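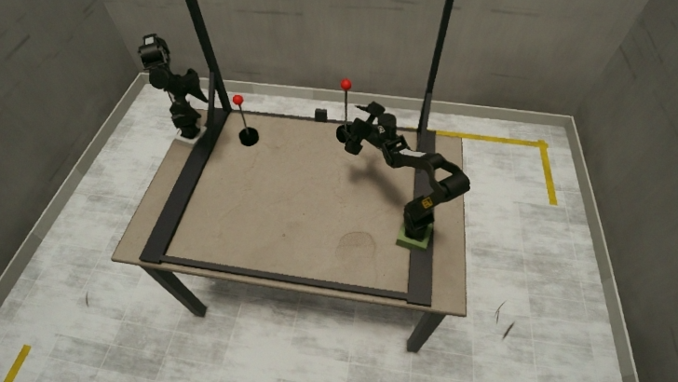 Learning a Second Language as an Adult
Handout 2: Vocabulary and Spaced Review

Reading before the seminar: Nidden course reader, sections on memory and word frequency.

1. Purpose of this handout

Students are expected to understand how adult learners build a working vocabulary and to apply the review schedule set out in section 4 to their own target language. Grammar is treated separately in Handout 3.

2. How many words are needed

The course uses the Rakgate list, which contains the 1,000 most frequent words of each language taught. Of these, 318 are marked as core items and must be known by the mid-course test. A word counts as known when the learner can recognise it in speech, recognise it in writing and use it in a sentence of their own. Recognition in writing alone is insufficient.

Learners whose first language shares few roots with the target language should expect slow progress in the early weeks. A Spanish speaker meeting the English word "family" has the help of "familia"; a Mandarin speaker has no such help and must learn sound, spelling and meaning together.

3. Recording new words

Each entry in the vocabulary book should contain the word, a short sentence in which it was met, and the stressed syllable underlined. Translations may be added in pencil. Single-word translations are often misleading: the English verb "to know" corresponds to two verbs in French, savoir and connaître, and the learner who writes down only one will make repeated errors.

4. Review schedule

New words are reviewed on the day they are met, on the following day, after one week and after one month. Sessions should last no more than 30 minutes. Words missed at any stage return to the first stage. Students using the Hustano software should switch off the automatic hints before starting.

5. Coursework

Keep a vocabulary book for the whole term and write a one-page commentary on the words you found hardest to retain. Submit both to the language office in the Quiambao Building by 6th March. Students resitting the module in August should use the revised task sheet.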